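2024-08-03
By the Nernside Local News Desk

Bring your own cup, Vikisby hall tells tea morning regulars

The monthly tea morning at Vikisby hall will stop handing out paper cups this fall. Visitors are being asked to bring a cup from home or borrow one from a shelf by the kitchen door, where donated cups have been collecting since June.

The shelf now holds 100 cups, nearly all of them different. Some came from complete sets, and others are large single cups with painted branches and leaves on the outside. Borrowing is free, and cups go back in the gray tub for washing at the end of the morning.
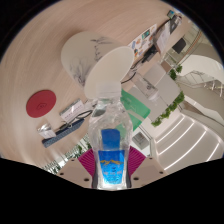

Photo: Nernside Local

Tables will still be set with coasters, and cold drinks will be available for anyone who does not want tea. Bottled water stays on sale at $2, though the hall would like people to fill up at the kitchen tap when they can. Empty plastic bottles should have their caps screwed back on before they go in the recycling bin.

The hall went through 1475 paper cups last year, according to its supply orders. Most were used at the tea morning and at the winter craft sale, which draws people from Urmont as well as Nernside. The craft sale will keep paper cups for one more season – there is not enough room at the sink to wash for a crowd that size.

More cups are wanted. The goal is 200 by the end of the year, enough to cover the tea morning and the smaller evening events. Cups should be free of chips and cracks, and saucers are not needed. They can be left at the hall during opening hours or at the counter of Cocco, the coffee shop across the street.

We use cookies to remember your settings and measure visits to this site. By continuing to read, you accept our cookie policy. Accept | Manage choices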